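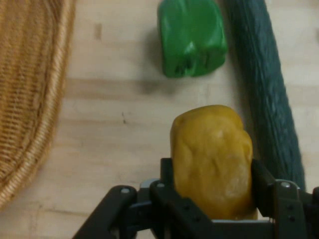
Juneck, April 12, 2018

3 min read

Section 4: Setting Up the Zutgate Household Compost System

4.1 Before you begin

The Zutgate unit is supplied in two parts, the base tray and the 52-litre bin. Read this section in full before assembly. Households enrolled in the Wuklow organics program should also consult the collection schedule supplied at registration.

Suitable material includes vegetable trimmings, fruit, coffee grounds and dry leaves. Capsicum cores and cucumber ends may be added whole, although chopped material breaks down sooner.

4.2 Siting and assembly

1. Select a level, shaded position on bare soil, clear of downpipes.
2. Loosen the soil to the depth of a garden fork.
3. Press the base tray into the soil until the flange sits flush.
4. Lower the bin onto the tray and turn it clockwise until both catches engage.
5. Fit the lid with the vent facing away from the prevailing wind.

CAUTION: Do not place the unit on decking or against a timber fence.
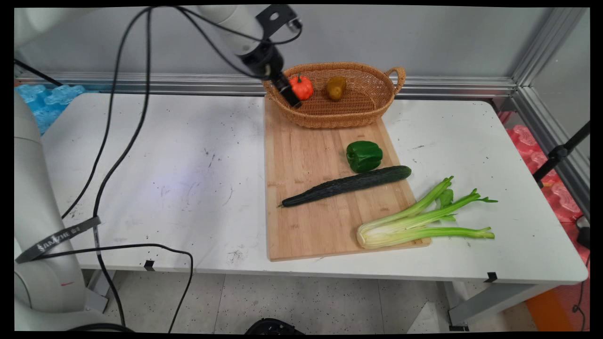 4.3 First filling

6. Lay a bed of coarse twigs over the base tray.
7. Add kitchen material and dry leaves in alternate layers, finishing with leaves.
8. Moisten each layer lightly. Material should feel like a wrung-out cloth.
9. Leave the bin closed for 6 days before the first turning.

NOTE: Meat, dairy products, cooking oil and pet waste must not be added. Fruit labelled "compostable sticker" may be included with the sticker attached.

4.4 Spare parts

Replacement catches are ordered under part number 276. Quote the batch code moulded beneath the lid. Orders are accepted from registered households only.

Comments (3)

Tymofii Boiko
Step 4 was stiff on ours. A bit of dish soap on the rim and it went round fine.

Rosemarie Wiegand
Are citrus peels allowed? They are not in either list.

Wiebke Diekmann
@Rosemarie we put ours in, cut up small, a few at a time. No trouble so far.

Contact Juneck Organics Office | © 2018 Zutgate Household Products | Back to top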